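Can You Teach a Robot by Holding Its Hand?

By Kirsten Juhl
Last updated: July
Reading time: 4 minutes

You may have seen a video of a robot folding a shirt or putting away dishes. The title probably said something like "Robot learns to do chores!" Before you cancel your own chores, let's ask a few nosy questions. Who taught it? How many tries did it take? And was a person secretly driving?

Quite often, yes, a person was driving. There's nothing wrong with that, as long as somebody says so. Steering a robot through a job is one of the main ways people teach robots, and it has a name: demonstration. That just means showing.

There are two common ways to show. In the first, you grab the robot's arm and move it yourself, the way a coach might move your elbow when you learn to swing a bat. The motors go soft so you can push them, and the robot records how each joint bends. In the second way, you stay back and use a controller. You move, and the arm copies you. This is called remote control, or teleoperation if you want to sound fancy.

Many robot arms have a little camera near the gripper, so the robot gets a view right past its own two fingers. A practice table can look like a play kitchen, with a plate, a blue cup, a toy banana and a toy strawberry.
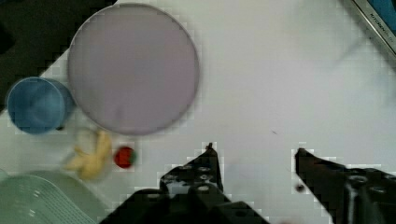

What does the robot learn from all this?

Less than you might think. Say you steer the arm to the strawberry, close the fingers, and lift. You know it's a strawberry. You know it's pretend and that you shouldn't eat it. The robot stores camera pictures and numbers: where the arm was, how wide the fingers were, and what came next. A computer program then hunts for patterns in those recordings, so that when it gets a similar picture it can guess a similar move.

Guess is the important word. If every lesson has the plate in the same spot, the program may only be good at that spot. Slide the plate over and it might reach for bare table.

So the people teaching it have to repeat themselves a lot. Defne Karakaya runs a robot club called Noh, and her students once recorded 80 lessons for a single job: pick up a toy, put it on a plate. Then they tested the robot 8 times with the toys moved to new places. It got the job right twice.

"Some of the kids wanted to put only those two in our video," she told me. "We had a long talk about that."

I'm glad they did. Two out of 8 is a real result, and it tells you much more than one perfect clip with cheerful music.

Squishy things are harder

A hard plastic block keeps its shape when you grab it. A stuffed toy doesn't. Look at a plush ketchup bottle between two gripper fingers and you can see the red cloth squeeze in. 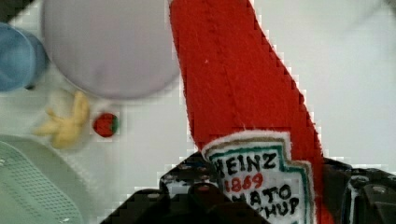
Your own hand deals with this without much thinking. Your skin feels the cloth, and you ease off or hold tighter. Plenty of robot grippers have no sense of touch at all. And if you're steering by remote control, you may not feel anything either! You have to watch closely and judge by eye, and your mistakes get recorded along with everything else. A robot trained on sloppy lessons can pick up sloppy habits.

Could a robot that learned to hold a soft bottle also hold a full glass one? Maybe. I wouldn't stand under it to find out. Somebody would have to test that, and then test it again with a different bottle.

Questions to ask about the next robot video

Is the robot moving by itself, or is a person steering?
Has the video been sped up?
How many times did they try, and how many times did it work?
Did they move things to new places, or use things the robot had never seen?

If the video doesn't tell you, you can still enjoy it. Just don't hand over the dishes yet.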